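Brorero Community Kitchen: progress report to the Desmet Fund, September

Dear all at the Fund,

Thank you again for your patience while we got this report together. It was meant to reach you before the summer holidays, and then the Flana Street kitchen had to be emptied for the new worktops and everything we needed to write it up was in one crate or another. We are back in now, the worktops are down (white, as agreed, and a great deal brighter than the old ones) and cooking has started again.

Spending first, as I know that is what you will look for. Of the grant, 2,891 has gone out so far. Most of it went on the worktops and the fitting, 300 on food containers with lids, and 99 on a new set of shelf dividers from Grorkska, which arrived a size too deep and had to go back. The replacements fit nicely. We have kept 200 aside for small things through the winter, and I would be glad to hear if you would like that shown as its own line next time.

Now to the tidying, which was the part of the plan I was most nervous about. You may remember from our first visit that the cupboards had become a sort of museum of lids. Every group that cooks with us had brought tubs and taken tubs home, and what stayed behind was mostly the half that didn't match! We spent two long afternoons with everything out on the floor, trying each lid on each tub, and what fitted nothing has gone for recycling. It was slow, rather companionable work, and a good deal of tea was drunk.

The system we settled on is a simple one. Lids live upright in the wide drawer, sorted by size, and tubs are stacked open on the shelf over it. After washing, lids are laid out flat on the worktop first and only go into the drawer once they are dry, as the old drawer had begun to smell and we would like the new one not to. The groups have taken to it better than I dared hope, although the smaller lids do still wander, and we find them in with the baking trays or at the back of the tea towels.

The corner by the plug sockets is still under discussion. Several people would like it kept for hot drinks, and others would like it clear so that there is one more place to chop. For the moment it is a bit of both, and the lids tend to end up there too, one purple and one blue at the last look, side by side on the white top.

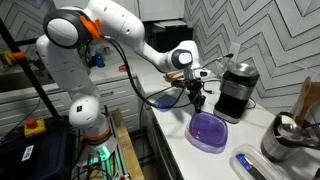 Fadwa Kettani has asked me to pass on that the drawer is a great improvement but that it sits too low for anyone with a bad back, and that she would happily give up a whole shelf of baking tins if the lids could come up to waist height. I think she is right, and we will try swapping the two over before the soup lunches begin.

Still to do before the next report: labels for the shelves, a second drying rack, and a proper look at the door of the tall cupboard, which swings open whenever the back door is shut. I will send the remaining receipts once the fitter's last invoice has come in.

With warm thanks from all of us at Brorero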